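Zullthorpe Workshop Guides

Setting Up the Two-Arm Table Cell at Bornden

This guide sets out the steps for preparing the Bornden table cell before a handling run. It applies to both arms and should be read together with the Mollow safety sheet. Staff who have not completed the induction must not enter the cell while the arms are powered.
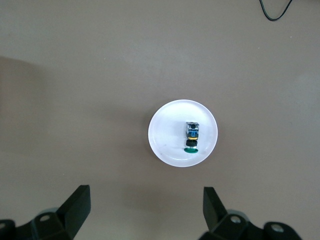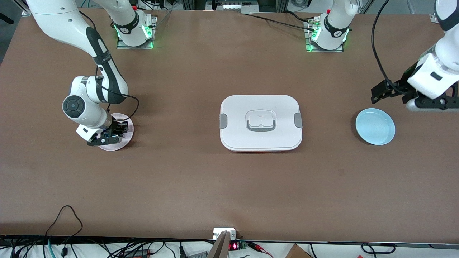

The cell during plate work. First picture: wrist view of the white plate, gripper open. Second picture: both arms over the table, with the lidded container between them.

Before you start

Allow 20 minutes for the full procedure. Press the stop button and confirm on the control screen that both arms report a stopped state. Remove any items left over from the previous run and store them in the Garg trays.

1. Table surface

Wipe the surface with a dry cloth. Replace the covering if it is torn or has lifted at the corners - small creases may be left. Do not use tape within reach of the grippers.

2. Gripper fingers

Open each gripper fully. Check that both finger pads are clean and that the screws in the finger mountings are tight. A pad that moves when pressed by hand must be refitted before the arm is used. Close and open the gripper 7 times at low speed and listen for scraping.

3. Cables

Follow each cable from the wrist back to the base. It should hang in an easy loop, with enough slack for the wrist to turn through its whole range. Cables lying on the table should be moved clear of the plates.

4. Wrist cameras

Clean the lens with the cloth supplied. Place a plate in front of the open fingers and check that both fingertips and the whole plate can be seen at once. If they cannot, loosen the camera bracket, adjust it and tighten it again.

5. Placing the items

Set one plate within reach of each arm and the container midway between them, lid closed. Small parts are placed on the plate by hand, with the arms stopped.

6. Trial run

Set the speed to 17 per cent and run the approach routine once for each arm. The fingers should stop short of the table. Raise the speed to 100 per cent only when both arms have passed.

Record the result in the cell log. Faults should be reported to the Zullthorpe maintenance desk before the next booking.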